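Plambridge Furnished Lets: Bedroom and Laundry Workstream
Progress report to Gridine, 13/12/2022
Prepared by Lutz Seidel

1. Work in the period
The bedroom routine has been rewritten. Clothing left on beds is now gathered and placed in a basket before any bed linen is handled. The earlier version stripped the bed first, and garments were going to the linen contractor along with the duvet covers. Grigoris Fragkou logged 9 such items in the last quarter, all from the Dorberg building.

Dark and coloured garments are kept apart from white linen at every stage. Labels are read at the sorting table, not in the bedroom.

2. Stock
White plastic baskets: 69 issued, one per flat. Lids were not ordered. The basket is set down on a flat surface and must not be placed on the bed.

3. Spend
Budget for the period was 1,485 euros, of which 1,000 went on baskets and shelving. The remainder is carried over to January.

4. Outstanding
The position of the basket in the smaller flats is not settled. Melur Lumenta prefers the bathroom side and Thanasis Ververidis the foot of the bed. The instruction sheet will be held until this is decided. Replacement duvets for Azar House are on order, delivery date not confirmed.

5. Bedroom routine
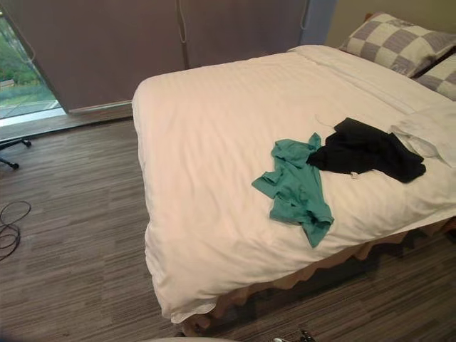
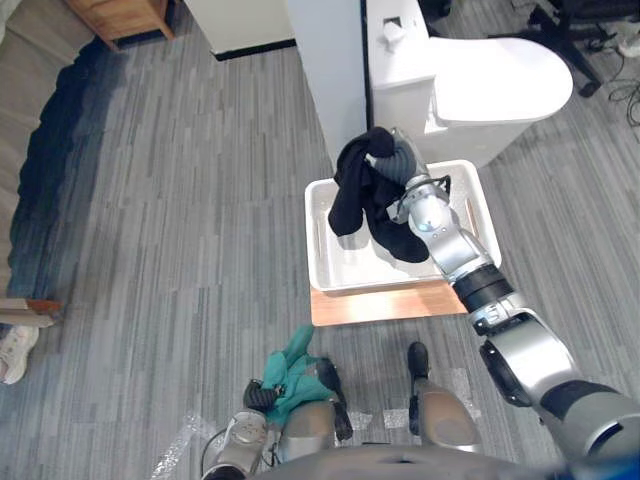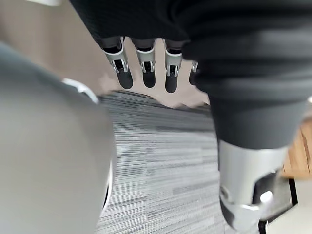 Fig. 1 (first picture): teal-green and dark garments on the duvet. Fig. 2 (second picture): black cloth at the white basket. Fig. 3 (third picture): black knit fabric, close view.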